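Home | Projects | Notebook | Logs | Contact
Search this notebook Go

Ostora cell, simulation notebook
September, entry 34
Entered 16:10, H. Shih

Pick task on the blue block faulted again overnight. Controller log shows the wrist joint hitting its torque limit at step 26 of the close phase, then a hold, then the watchdog ending the episode. Same signature in 11 episodes of the batch. Remaining episodes closed normally.

First suspect was the randomized board texture, as the failures began after Lai merged the new tile set. Reran two failing seeds with a plain gray board. Both faulted at the same step. Texture ruled out.

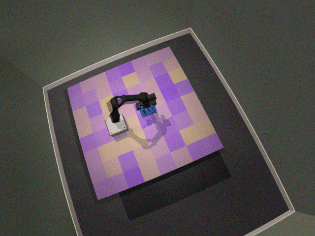
Fig. 1. Arm over the blue block, tile texture on. Overhead render.

Second suspect was the block's collision mesh. The visual mesh was updated with the Pusolent import and the collision mesh was not. Overlaid the two in the viewer: the collision hull stands 2 mm proud of the top face. On the faulting seeds the fingers meet the hull before the commanded depth and the wrist loads up against it.

Regenerated the hull from the current visual mesh. Both seeds now close without a torque event. Full batch not rerun yet.

Open items:
- Watchdog ends the episode but leaves the last torque command latched. Harmless in sim. Must be fixed before this controller goes onto the Zollanska arm. Hardware runs blocked until then.
- Import script should refuse a visual mesh with no matching hull. Lai has this.
- Check the other imported parts for the same offset.

Hiu-tung Shih

This site uses cookies to keep you signed in. Accept | Settings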